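Section 7. When a Gripper Will Not Let Go

Sooner or later an arm on the Clirnari bench cell will close on something soft and decline to give it back. The controller logs this as Fault 66, "release not confirmed." It means the fingers were told to open and the encoder disagrees. Knitwear is the usual culprit, being mostly holes.

CAUTION: Do not pull the item out by hand while the arm is powered. The fingers do not know which of you is the hat.
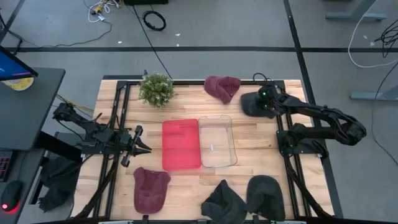

Fault 66 stops only the arm that raised it. The other one stays live, and it will carry on with its half of the sort if you let it. With the right gripper holding a gray knit cap off the wood and the left one open near the middle of the table, it is natural to watch the cap. Watch the left one. Its lights, or lack of them, are no guide to whether it is about to move.

To clear the fault:

1. Press PAUSE ALL on the console. PAUSE on its own applies to one arm, a decision we have received letters about.

2. Wait 30 seconds for both arms to settle.

3. Support the held item from below with a flat hand. Keep your fingers out of the jaws.

4. Select Service > Jog > Open and step the jaws 2 mm at a time.

5. If yarn is snagged on a fingertip, switch off at the main isolator before you unhook it. Do not snip it with the arm energized.

6. Move everything clear of both arms, restore power, and run Home.

Note: Home takes the shortest route, including through houseplants.

If Fault 66 returns on the next pick, lower the grip force in the Uvier settings tab. The factory value of 700 was chosen for castings.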